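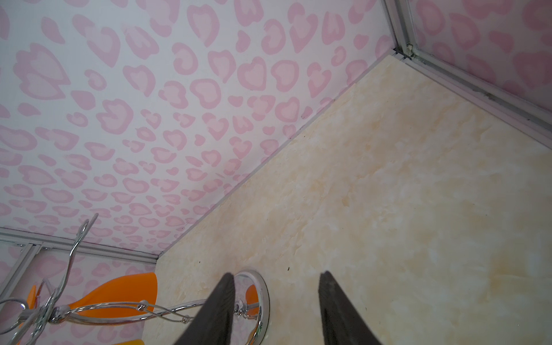 Umolby shared workshop, goblet cell
Pre-run inspection, March
Inspected by: Thulani Matlala

1. Enclosure frame. Corner brackets and post screws checked with a hex key. Left diagonal bar had almost a quarter turn of play. Tightened. PASS

2. Wall panels. No lifting at the seams. PASS

3. Arm bases. Mounting plate screws marked with paint pen so that movement shows. Re-check after 40 cycles. PASS

4. Wiring below the front rail. Thin wires are loose beside the grille. Nothing to hold them away from the edge. FAIL, tie back before the next long run.
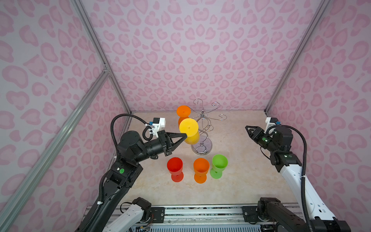

Lilian Ndung'u: Item 4 was on my list last time as well. I'd use adhesive clips, as ties will need something to anchor to. Please also note which supply feeds the right arm, the label has come off.

Noted. Supply relabelled. Clips are in the Gill drawer.

5. Cable conduit. Move each wrist through its full range by hand, power off. Conduit must not snag on the camera bracket. PASS
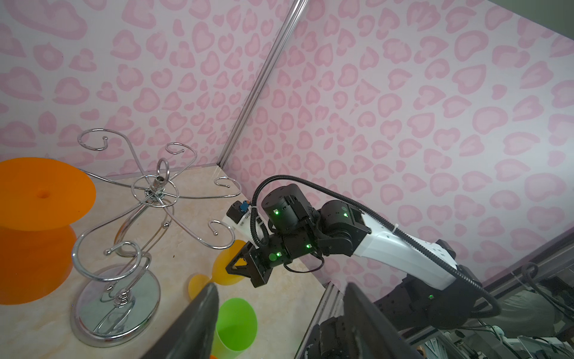 6. Camera connectors. Push fully home, then tug lightly. Left one was slack, reseated. PASS

7. Gripper force. Limit set to 26 per cent in the Rulov config. Higher values mark the plastic. PASS

8. Rack. Base must sit flat and not rock when a hook is pressed. PASS
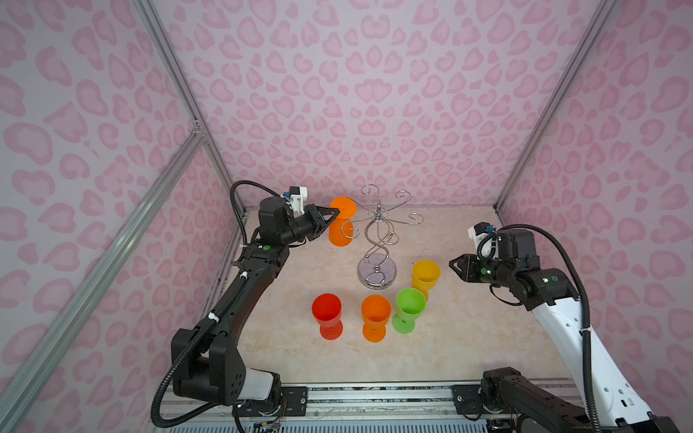 9. Emergency stop. Tested from both sides of the bench at 4 pm, both arms halted. PASS

Open: item 4. Owner: Halima Odera.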